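Kilora resets drinks shelving at Mridha store

Kilora has finished the first stage of a shelving reset at the Mridha convenience store, with chilled stock unchanged and all room-temperature bottled drinks moved to new white open shelving. The work was completed on Friday before the store opened.

The reset covers 69 product lines. Under the old layout, bottles were shelved by supplier, which put the same type of drink in as many as 3 separate places. The new plan groups them by type. Restocking is now done one row at a time from a white worktable in front of the shelves.

Stuveo supplied the shelving. The boards are adjustable, and clearance above each row was set to the tallest bottle in that row plus 2 inches. Staff had reported that the previous spacing was too tight for a bottle to be tilted out by the neck, so back rows were often left unsold past their date. Shelf labels will be added in the second stage, along with a revised price strip.

"The main change is that a row has one product type and one bottle size where we can manage it," said Hashini Howlader, who drew up the plan for Kilora. "Mixed rows are still allowed on the lower boards. Water and the slower lines go there."

Rows are filled from the back and pulled forward at the end of each shift. Boards are wiped down before a row is refilled, and cloths are kept at the worktable for that purpose. Bottles with torn labels or damaged caps are taken out and logged at the same time.

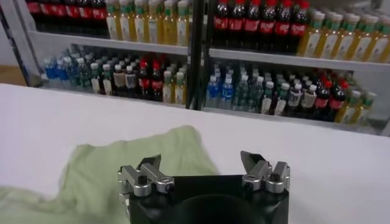

Stock records for the section have been moved to Givetano, the inventory program already used for the store's dry goods. Each row has its own location code. Minimum levels were carried over from the old records and will be reviewed in September, when a full month of sales under the new layout will be available.

Nana Antwi, who manages the store, said the section holds 600 bottles at full stock, the same as before the change. Cola and tea remain on the upper level, where demand is highest. Antwi said the lower level may be rearranged once the sales figures are in.

The second stage will cover snacks and canned goods. No start date has been set.

Contact the newsroom | Copyright, all rights reserved | Back to top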